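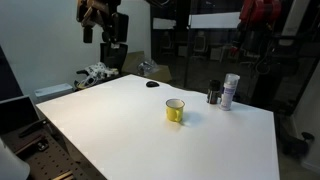

A yellow mug on a white table.

Mesfin Tesfamariam had played in the Brilville spring chess open four times before this year and had never finished in the top half. In March he won it, with six wins and a draw from seven rounds, against a field that included nine players rated well above him.

He is 38 and drives a delivery route between Alstead and Plistutstead. He learned the moves from an uncle at eight, stopped at 15, and came back to the game only after he moved to Alstead for work.

"I was looking for something to do in the evenings that didn't cost much," he says. "The club was five dollars a night. I lost every game for the first two months."

The open is played over three days. Entry was $38 and the first prize was $768, which he says went mostly on new tires. He had booked one night at a motel, expecting to drive home after the fifth round if things went badly.

"I had two and a half points after three games and I still thought I'd be going home. Then I won the fourth one in 22 moves. My opponent was in a hurry. I think he wanted lunch."

The fifth round was harder. He was a pawn down for most of it and got through on the clock, with his opponent short of time in a rook ending.

"I should have lost that," he says. "I've looked at it with the computer since. There were three moves where he could have finished it. I didn't see them either, so I wasn't even worried."

By the last round he needed a win against Tomos Samuel, the top seed, who had taken the title the year before. Samuel had the white pieces and played the London System, as he nearly always does.

"Everyone in the region knows what Tomos plays," Tesfamariam says. "The trouble is he knows it too. He's had every position before."

Tesfamariam put his knight on e4 early and pushed his kingside pawns, a plan he had tried in online games with mixed results. Samuel spent 40 minutes on one reply.

Samuel remembers it clearly. "I thought it was just bad, and I wanted to prove it was bad," he says. "I went for the pawn on the queenside. It was a free pawn. By the time I'd got my queen back he had two rooks on the g-file."

He resigned on move 34. The two of them went over the game in the hallway afterward, and Samuel found a defense that he still believes holds.

"He shows it to me every time we meet," Tesfamariam says. "Maybe it does hold. I got the point."

His rating has gone up since then, and he has started to prepare properly, with a notebook of openings and a folder of endgames that he works through before his shift. He keeps a list of his losses as well – each one with a line on the move where it went wrong. His son Nicholas, who is ten, checks the tactics for him and has started to enter junior events.

"He's faster than me already. He doesn't sit and think, he just sees it. I tell him to slow down and he tells me to speed up."

Tesfamariam plans to go back to Brilville next spring to defend the title. Samuel has entered too. Asked whether he will try the same opening if they meet again, Tesfamariam takes a moment.

"He'll be ready for that one," he says. "I've got something else. I'm not telling you what it is, he reads this."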